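# Chapter 3: Storing Small Items

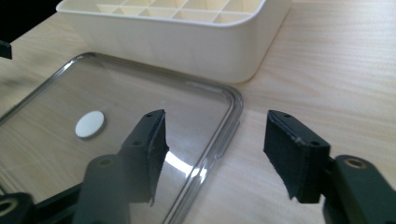 Every household and workplace collects small items: buttons, screws, beads, drawing pins, spare felt pads, fuses and keys. Taken one at a time they are of little value. Kept without order they cost time, and they are often bought again when the first supply is already in a drawer. This chapter deals with the choice, filling and labelling of divided containers, and follows directly from the work on shelves and cupboards in Chapter 2.

A divided container is a shallow tray in which thin walls form separate cells. Many are sold with a lid, and a clear lid allows the contents to be checked while the tray stays closed. The lid should be laid flat on the work surface while the tray is being filled. Students frequently stand it on its edge against a wall, where it is easily knocked over.

## By the end of this chapter you should be able to:

- sort a mixed collection by type, and then by size
- choose a tray with cells suited to the items being stored
- draw up a cell plan and keep it up to date
- explain when a divided tray is the wrong choice

## Key terms

**Cell:** one compartment of a divided tray.

**Cell plan:** a drawing of the tray, seen from above, with the contents of each cell written in.

**Stray:** an item that belongs to none of the groups chosen. Strays are set aside during sorting and dealt with last.

## 3.1 Sorting before storing

Sorting comes before any container is chosen. In the Lunlow sewing room, Elin Parry and Melahat Kocabaş were asked to put away a box of 335 loose fastenings. They first made groups by type on a bare table. Of the whole collection, 198 were buttons, and these were divided again by width. A further 79 were press studs. The remainder were hooks, eyes and a small number of strays.

Only when the groups were complete did they consider the tray. The buttons were given the cells nearest the front, as they were used most often. The hooks, which catch on one another, were placed on cards and kept in a drawer.

### Activity 3A

Work in pairs. Collect the small items from one drawer at home or in the classroom. Agree on your groups before you begin, and write them down. Sort the items, set aside any strays, and draw a cell plan for the groups that remain. Keep the plan, as you will need it again in Section 3.4.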